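# Chapter 13: Knitted Fabrics

Woven cloth, covered in the last two chapters, is made from two sets of yarn crossing at right angles. Knitted cloth can be made from a single yarn. The yarn is bent into a row of loops, and each new row is pulled through the one before it. Everything else in this chapter follows from that.

A loop can change shape without the yarn itself getting longer. Pull a knitted sleeve sideways and the loops widen and get shorter. Pull it lengthwise and they narrow and get taller. When the pull stops, the bend in the yarn brings the loops part of the way back. How far they come back depends on the fiber, the twist of the yarn, and how tightly the loops were packed to begin with. A wool sweater recovers well. A cotton one recovers less, and after a long day the elbows show it.

By the end of the chapter you should be able to tell a weft knit from a warp knit, read a simple loop diagram, count wales and courses with a pick glass, and choose a knit structure for a stated use. You will need a few scraps of fabric for the exercises. An old T-shirt and the cuff of a worn-out sock will do.

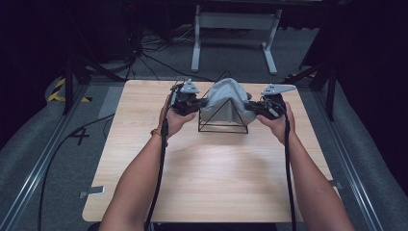 ## Words you will need

A **wale** is a column of loops running up the length of the fabric. A **course** is a row of loops running across it. If you have trouble keeping the two apart, remember that a machine finishes one course at a time, the way a meal is served.

**Gauge** has more than one meaning, and the trade uses them side by side. To a hand knitter it is the number of stitches in a measured width of finished fabric. To a machine builder it is the number of needles in one inch of the needle bed. In this book gauge always means the machine figure, and the count taken from the fabric is called **stitch density**.

The **technical face** is the side on which the legs of the loops show as small V shapes. The **technical back** shows the tops and bottoms of the loops as rows of little arcs. The technical face is usually worn outward, but a designer is free to turn the fabric over, and many sweatshirts with a brushed inside depend on treating the back as a surface of its own.

## A mill that changed over

The Jirkitmont mill wove shirting for 70 years before it put in its first circular knitting machines. Ro-un Byun, who ran the finishing room during the changeover, kept notes that we will use in several places in this book. Her first entries are mostly complaints. Woven shirting came off the loom at a width she could rely on. The new jersey came off the machine as a tube, was slit open, and then got narrower while it waited on the cart. Pieces cut on Monday did not match pieces cut later in the week.

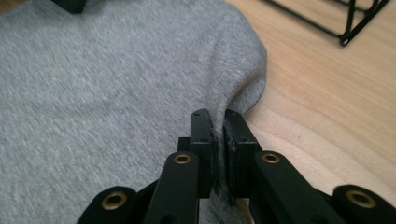
The cause was tension. Fabric on a knitting machine is drawn down by rollers, and the loops are held longer and thinner than they would be if left alone. Once released, they begin to settle toward a rounder shape. This is called **relaxation**, and it goes on for hours in dry fabric and much faster in wet fabric. Byun's answer was to let every roll rest before cutting and to wash a sample from each one. The mill's cotton jersey, sold under the name Erkura, shrank by around 13 percent in length in the first trials. After the resting rule and a change in the finishing steps, the figure fell to 3 percent.

Section 13.2 gives the full method for a wash test. For now, note that the shrinkage Byun measured had little to do with the cotton fibers getting shorter. The loops had changed shape.

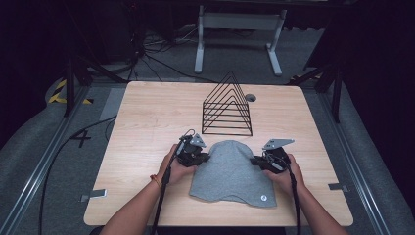
Relaxation also affects how a finished item should be measured. A knit has no single true width, only a width under a given pull, so the person measuring must put the item down without stretching it and leave it alone for a while. Hats are a common source of disputes between buyers and makers. The gray knit beanie shown here is spread flat on a table, and its lower edge is wavy. On an edge like that, a ruler laid straight across and a tape that follows the waves will give different answers. A good specification says which one to use and gives the width at a stated distance above the edge. It also says where the label is to be stitched, in this case near the lower right corner.

## Before you go on

Take a piece of T-shirt fabric and cut a square along the wales and courses. Stretch it in each direction and write down which way it gives more. Then look at the cut edges. Two of them will curl toward the technical face and two toward the technical back. Keep the square with your notes, as the loop diagrams in Section 13.1 explain which edges curl which way.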